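Play kitchen corner opens at the Uvatmont toy library

I dropped in at the Uvatmont toy library one morning in August, expecting to stay ten minutes, and left at lunchtime with a borrowed tea set and a head full of opinions about pretend vegetables. The play kitchen collection is finally open for lending, and if you have a child at home who likes to "make dinner" while you make dinner, you'll want to get yourself down there.

The collection runs to 313 pieces, all catalogued over the winter by Ghada Sabbagh and Lyle Benavides. Ghada did the food and Lyle did everything else, and from what I gather there was some spirited debate over which of them got the tea towels. Most of it came from families on the Storkham side of town whose kids have outgrown it, plus a couple of big tubs from the old Krawczyk Street preschool when it moved.

My favourite is the cutting food. You'll know the sort – a vegetable comes in two pieces, your child saws away at the join with a toy knife, and then you get to put it back together again and again until somebody needs a nap. My own kids wore out two sets of these, so I went straight to the carrot.
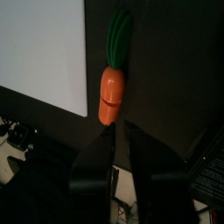
The toy carrot, with its green leafy top and the groove where the two pieces meet.

It's a lovely glossy orange thing, and I'm told it's already the most requested piece on the list. Jalen Delacroix, whose daughter is three, put his name down for it before the doors had even opened. He's second in line, poor fellow. A family from Voltham beat him to it by phone.

Everything is lent in themed sets, so you aren't stuck picking through tubs with a toddler hanging off your leg. You can have a set for three weeks and renew it once if nobody else is waiting. Membership is $110 a year for a household, and that covers the puzzles and ride-ons as well (the ride-ons have to go back clean, please, Lyle was very firm with me on this). If that's a stretch at the moment, have a quiet word at the desk, as there's a reduced rate and you won't be asked to fill in a pile of forms.

I also got talking to Alper Karabulut, who looks after the kitchenware and has strong feelings about it. He likes a pretend kitchen to have a few plain things in among the food: something to pour from, a cup to stand the utensils in, a decent-sized board to chop on. His theory is that kids will happily invent the soup if you give them the gear. I asked what colour sells a set to a four-year-old and he said red, every time, without looking up. The back row on the table had a red-and-white cup with one red utensil and one blue in it, next to a pale blue jug with a cap and a couple of copper-coloured boxes, and the big white cutting board had pride of place out front. 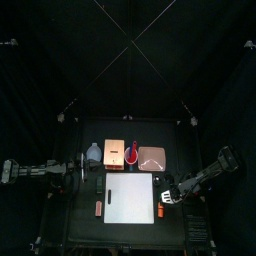
How to borrow a set

The desk is open mornings only for now, 9 until noon, and again for an hour after school gets out. Bring something with your address on it the first time. Marcus Schumacher has the waiting list and will ring you when your set comes in, so do give him a number you answer!

There are 6 kitchen sets to choose from, with two more to come once Ghada has finished matching up halves. If you find half a pear or half a loaf down the back of the couch, she would be very glad to have it, whether or not it's one of theirs. Donations can be left at the desk during open hours, but please don't leave boxes on the step, as the last lot got rained on and the play money was never the same.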